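Trisside – Cuidado textil para el hogar
Jabón líquido Zolitari para lana y punto grueso

Zolitari es un detergente de pH neutro destinado al lavado de prendas de lana, mezclas con lana y punto trenzado. Se suministra en botella con tapón dosificador y en recarga para uso profesional. La fórmula, desarrollada bajo la dirección de Hertta Tikkanen, no contiene enzimas ni blanqueantes ópticos.
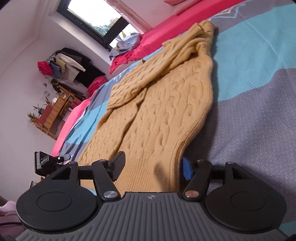 El producto puede emplearse a mano o en lavadora, siempre que esta disponga de programa de lana. Se recomienda no superar los 19 °C en prendas de color intenso – mostaza, granate, azul marino – y consultar en todo caso la etiqueta del fabricante.

Modo de empleo

1. Abroche los botones y vuelva la prenda del revés.
2. Diluya 13 ml en una pila con agua, sumerja la prenda y presione con suavidad. No frote ni retuerza.
3. Aclare dos veces y retire el exceso de agua con una toalla.
4. Seque en horizontal y a la sombra. Una vez seca, extienda la chaqueta con la abotonadura hacia arriba y alinee las trenzas con la mano.
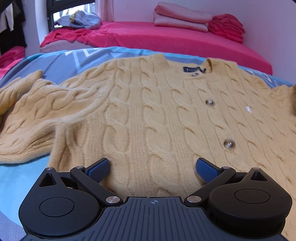 5. Guarde la prenda doblada, nunca en percha.

Ropa de cama

Zolitari no está indicado para fundas nórdicas de algodón o poliéster. Para estos tejidos, la gama Trisside incluye el detergente Wano, apto para estampados y colores mezclados.

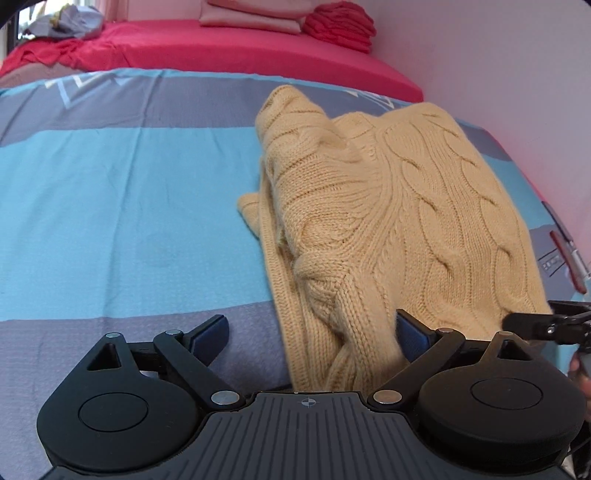

Presentaciones y pedidos

Caja de 17 botellas, referencia ZL-21. Los pedidos de establecimientos se tramitan a través del departamento comercial, a cargo de Aisyah Tuhumury. La recarga profesional estará disponible a partir de septiembre.

© Trisside. Todos los derechos reservados | Contacto | Aviso legal | Volver arriba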